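机器人来上班,人去做什么?

你大概听过这样的话:“以后机器人什么都会干,人就轻松啦!”说这话的有广告,有电视节目,有时候还有你爸爸的老板。听的时候先别急着点头,我们来问几个问题。

这篇要讲的是一家叫伊迪茨(Iditz)的公司。它替别人测试各种线:电线、细绳、软管,还有装在机器里面的细缆。一根线能弯多少次才断?拉多大的力会变形?要把这些弄清楚,就得一遍又一遍地弯,一遍又一遍地拉。

以前这些活儿全靠手。测试员坐在桌子前面,把线固定好,拉一下,看一看,记一笔,再拉一下。有一种线,一轮测试要拉3384次。你可以拿一根鞋带试试,拉到第50次,你的手指头就会抗议了。

后来公司买了机械臂,给那间测试室起了个名字,叫“本诺夫”(Benov)。宣传册上写着:“本诺夫让员工从枯燥的劳动中解放出来。”

“解放”是个很大的词。到底解放了谁,解放了多少,宣传册没有写。

先说说机械臂是什么。它和你的胳膊有点像,一节一节连起来,连接的地方叫关节。关节里有电动机,电动机一转,胳膊就弯了。你的胳膊外面是皮肤,它的外面是硬壳。你的胳膊由大脑指挥,它由程序指挥,程序是人写的。

它也需要一个稳当的地方干活。有些实验室会用一种满是小孔的台面,小孔排得整整齐齐,里面有螺纹,可以拧螺丝。支架想装在哪里,就拧在哪里。桌子要是晃来晃去,测出来的数就不能信。
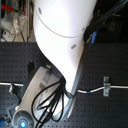 塞万迪·米亚(Sewwandi Miah)说,机器来了以后,她的手腕不疼了,可是她下班的时候比从前更累。从前她拉线,脑子可以歇一歇,还能跟旁边的人聊几句昨晚吃了什么。现在她得盯着屏幕,等着机器出错,又不知道它什么时候会出错。

这就奇怪了。活儿让机器干了,人怎么反而更累?

其实不奇怪。你试试看,坐在那里,什么也不做,只盯着一扇门,等一个不知道几点会来的人,还不许走神。十分钟你就受不了了。看守机器就有点像这样,科学家也研究过:人不太擅长长时间盯着一件几乎不出事的事情。

再来看看那些“新活儿”。机械臂不会自己跑到桌子前面开始工作,它周围有一大堆事要人来做:

线要有人装上去,夹子要有人拧紧。
程序要有人写,写错了要有人改。
黑色的、蓝色的电缆要理顺,不然胳膊一转,可能会扯到。
数据出来以后,要有人看一眼,想一想:这个数对不对劲?

最后一件最要紧。机械臂拉了3384次,它不会觉得“咦,今天这根线怪怪的”。要是没人告诉它哪里算怪,它就照样拉下去。有一回,一个夹子没拧紧,线一直在悄悄打滑,机器照样记下了647个数。那些数排得漂漂亮亮,一个也不能用。发现问题的是一位老测试员,她说声音听着不对。

你可能要问:那公司干吗还要买它?

因为它也真有本事。它夜里可以接着干,不用吃饭。它每一次拉的力气都差不多,人的手做不到这一点,早上有劲,下午就没劲了。做测试的人很看重这个。要是第一次用力大,第二次用力小,两次的结果就没法放在一起比。

所以,说机械臂没用的人,我也不信。

不过宣传册上还有一句话,我想请你留神:“效率大大提高。”提高了多少?跟什么时候比?算不算修机器停工的时间?算不算大家学写程序花掉的那几个星期?我写信去问,公司回信说,每个月能多测700根线。我又问,停工的日子算进去了吗?他们说要查一查。到我写这篇的时候,还没有查到。

还有一个问题,大人常常绕过去:原来拉线的人,都去哪儿了?

在伊迪茨,有人学会了给机械臂编程序,工钱涨了一点。有人去了隔壁的内内尔(Nener)车间打包装。还有2个人走了。公司说他们是“自己选择离开的”。也许是吧。可要是你坐了好多年的椅子给了别人,别人又跟你说“你可以选择站着”,这算不算选择呢?你可以和同学争一争,我自己也没想好。

有些地方,机器来之前会先问问干活的人:哪一部分最累?哪一部分你想留着自己做?伊迪茨七月才开始这样问,那时候机械臂早就装好了。米亚的回答是,她愿意自己装线,因为手一摸就知道线有没有毛病。这件事现在还归她做。

下回再听见有人说“机器人让人更轻松”,你可以举手问他:

让谁轻松?是干活的人,还是付钱的人?
省下来的时间归谁?
机器出错的时候,谁来发现,谁来负责?
有没有人问过原来做这件事的人?

要是他答得上来,就请他讲详细一点,最好带上数字。要是他只会说“未来嘛,就是这样”,那你就再问一遍。

小词典

关节:机械臂上两节相连、可以转动的地方。
程序:写给机器的一步一步的指令。
停工:机器坏了或者在修理,不能干活的时间。
自动化:把原来由人做的步骤交给机器去做。步骤交出去了,责任还在人这边。

2018年8月2日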